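Stekwood pits two grippers against one old PC

Jul 21, 2018

The desktop computer was designed to be put together by somebody with ten fingers and a certain amount of patience. Stekwood, which tests automation gear for small manufacturers, has spent the summer finding out how it goes with fewer of the first and none of the second.

The shop is comparing two grippers, one from Firneta and one from Zidum, on the same chore: take parts from a fixture, put them in an open tower case. The list runs to a processor, a memory module, a hard drive and an expansion card. Each gripper gets 400 attempts, and a person with a clipboard gets to watch all of them.
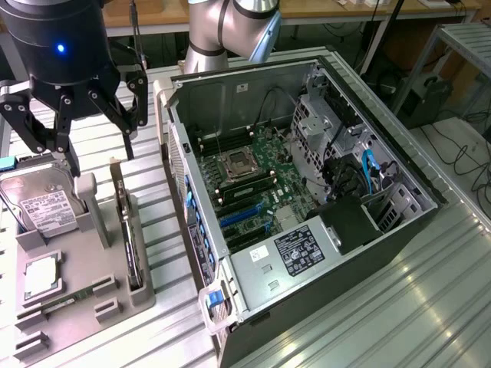

"Everyone asks about speed," said Svenja Lüthi, who runs the trials. "I would like to talk about speed. First I would like the memory to go in straight."

Memory, she said, is the part that sorts out the brochures. It wants a firm push, evenly spread, and a gripper that is a hair off will push just as firmly in the wrong direction. The controller, a Shojaei unit, is supposed to feel this and back off. Lüthi has a drawer of bent modules from the early runs, when the force limit was set by optimism.

The processor is worse on paper and better in practice. It has to be set down gently and squarely, and setting things down gently is something both vendors have clearly practiced for trade shows.
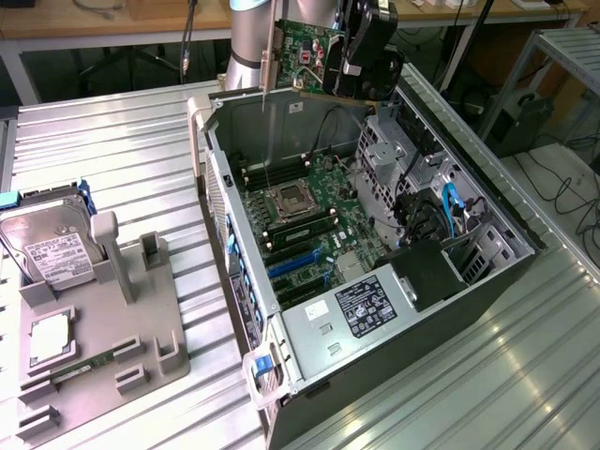 Expansion cards have their own troubles. A card is tall, thin and covered in things that should not be squeezed, so the choice of where to grab it takes up most of the argument. Homa Rezaei, who writes the motion programs, has gone through 11 grasp points and kept 2. She won't say which gripper prefers which - both companies read the news, she said, and both have her phone number.

Cables are not part of the test. Stekwood put them on the original plan and took them off after nine days, a decision Rezaei calls "the best engineering we did all year."

Full results are due in September. The shop plans to publish failure counts by part, along with the settings used, so that customers can repeat the runs at home if they have a robot and a strained relationship with a computer.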